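Bench notebook - Clostavow cell, equipment planning
18/01/2018

Long one today, get coffee. Azadeh wants the shopping list for the second half of the budget before she talks to Fostetti, so I'm writing it down while I still have the arguments straight in my head. Cornel, Nneka, scribble in the margins if you disagree (you will).

What we've got left to spend is 800 on hand tooling and 500 on consumables, plus whatever Azadeh can squeeze out of the travel line. The second arm is a separate fight and I'm leaving it out of this entry.

First item is fingers. I keep coming back to how little room there is down by the processor once the gripper is in the case. We went in next to the memory slots with the long plates and it's a tight fit with everything that stands up off the board.
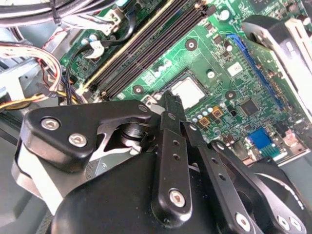
So I'd like a narrower set, and I'd like 2 of them so we aren't stuck waiting if one gets bent. Flirent quoted 300 a set, which eats most of the tooling line in one bite. Relu thinks he can machine something close in the shop for the price of the stock, but Relu also has the Pascu job until March, so I don't want to plan around his free evenings. My vote is to buy one set now, measure it to death, and let Relu copy it when he comes up for air. Cornel, you said the Flirent ones use a different bolt pattern. Can you check that before I send anything? An adapter plate would push us over and I'd feel silly.

Second item is donor computers. I know, I know, we have a shelf. But the shelf is all odds and ends and every case has its own idea of where the power supply goes! If we want to compare one week with the next I think we should buy a batch of the same model, used, and write the case number on every one. Nneka found a reseller who will let us pick through a pallet. What I'd look for: socket frame that opens and closes cleanly, no bent pins, and a power supply you can move out of the way without unplugging half the machine. We lose so much time to those things, it's the first place I'd put money.

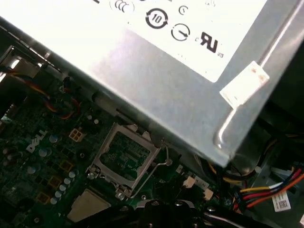
Notebook 2, p. 37

(Continued from the last page, ran out of room.) Spares for the batch: thermal paste, cable ties, a box of case screws, and a decent set of hex keys that lives in this cell and doesn't wander off to Lenuța's bench. Sorry Lenuța. All of that comes out of the 500 and should leave plenty for the pallet, depending on how well Nneka haggles.

Third item, and I go back and forth on this one, is a proper holder for loose processors. I'd love trays with a lip the fingers can get under, and a softer pad for the fingertips while we're at it. The pads are cheap, so I'm just going to order those. The trays I'd rather print ourselves first and see what shape we like. 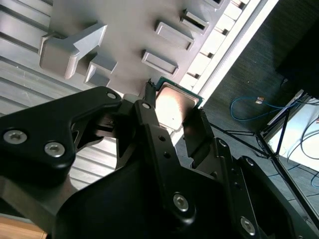 Cornel asked whether a suction tool would do the same job. Maybe, but then we need a pump and a valve and somewhere to put them, and I can hear Azadeh sighing already. I've put it on the wish list under "next year" with a question mark.

Order of buying, if she says yes to all of it: pads, one finger set, pallet, then the small stuff. If she says yes to half, pallet first and we live with the long fingers a bit longer.

To do: Cornel - bolt pattern. Nneka - ask the reseller about delivery and whether they take returns. Me - type up the Flirent quote, and find the old Fostetti invoice that Azadeh has asked me for twice now.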